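Cahier d'atelier, banc bimanuel Preltemmont
19 nov. 2025

Reprise du problème de désynchronisation entre bras gauche et bras droit. Depuis le passage à la nouvelle version de Lestirgate (notre nœud de planification), le bras droit part avec un retard variable. Valtteri soupçonnait le réseau. J'ai rejoué le journal d'hier : 2 664 consignes, horodatages propres côté émetteur. Le retard naît donc dans la file d'attente du contrôleur, après réception.

Filtre des consignes articulaires ramené à 5 Hz à gauche et à droite. Avant, les deux côtés n'avaient pas la même valeur — reste d'un essai de Leclerc jamais annulé dans le fichier de configuration.
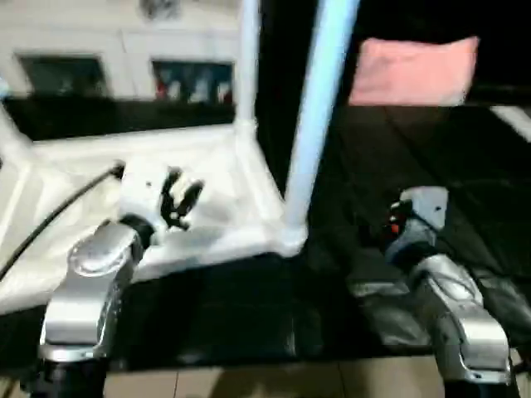
Côté perception, la segmentation confond encore la pince blanche et le cadre blanc derrière elle. La pince foncée ne pose pas ce problème. Masque calculé désormais à partir du modèle cinématique, projeté dans la caméra de tête, avec une marge de 8 pixels. Insuffisant quand les bras bougent vite : le flou déborde du masque. Piste : faire dépendre la marge de la vitesse articulaire.

Surface noire : reflets pris pour des obstacles par Clalow. Seuil de confiance relevé, à revoir.

À faire :
- délai de garde de la file à 300 ms, puis rejouer le même journal
- ajouter le câble noir de la pince gauche au modèle de collision (Florence Ross a un début de script)
- geler la configuration avant les essais de décembre

Branche de travail non fusionnée. Valtteri relit le correctif de la file.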